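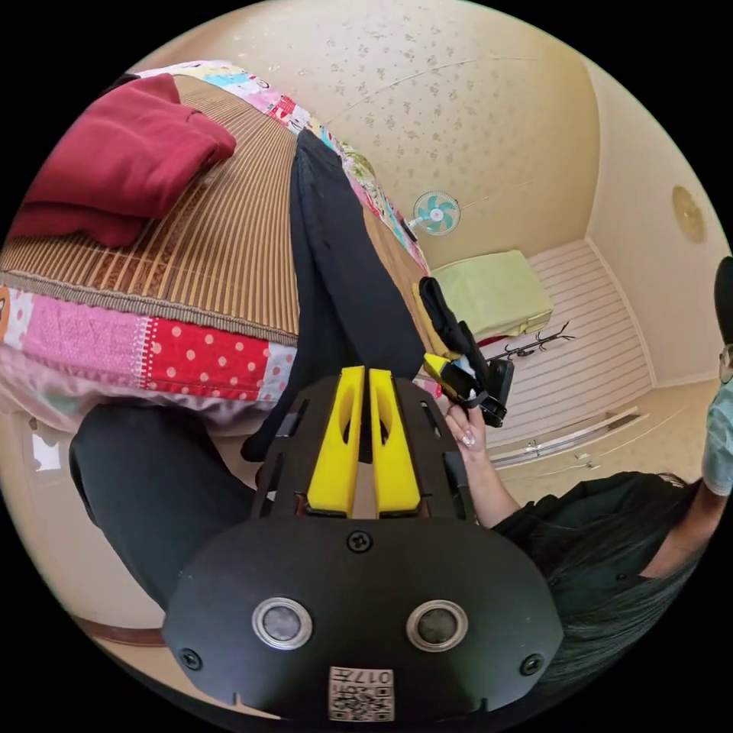
How to Get a Small Clothing Brand Into Independent Stores

When I started Ollo I figured the stores would come to me. I had a decent website, a line of work pants I was proud of, and 1,190 followers, most of whom I'm pretty sure were other people selling pants. Two years later I had exactly zero stockists. So I started over and did it properly, and I want to walk you through what I changed.

Start with your list. I went through 261 shops and wrote down the price of the cheapest and most expensive pants in each one (yes, it took forever!). If your retail price falls outside that range, cross the shop off. I had been chasing a boutique called Tirer for months, and everything on their racks cost double what mine did. They were never going to say yes.

Next, sort out your wholesale price. Most shops want to pay half of retail or a little less. Take what a pair costs you to make, add shipping, tags and the odd return, and see if half of retail still leaves you anything. Mine didn't. I had to raise my prices before I could even send the first email, and I lost a few regulars over it.

Now make a line sheet. Keep it to two pages:

Style name and number
Sizes and colors
Wholesale and suggested retail price
Minimum order and delivery window
How to pay you

Skip the brand story. Put it in the email if you must, one or two lines.

Then write to the buyer by name. Call the shop and ask who does the ordering, and ask when they buy for fall while you're at it. I sent my first batch in August, when everybody had already spent their fall money. Oops. Suha Nimri, who buys for Burholm, wrote back anyway and told me to try her again in January with fewer styles. I did, and she took four of the six.

Keep the first order small. I'd much rather have a shop sell out of twelve pairs and call me than sit on forty and go quiet. Coetzee asked for consignment and I agreed, but get the terms in writing first: who pays for damage, when you get paid, and how unsold stock comes back.

After delivery, check in at three weeks. Ask which sizes moved. Write it down somewhere you'll find it again, and bring it up when you pitch the next season.

Last updated 06/10/2020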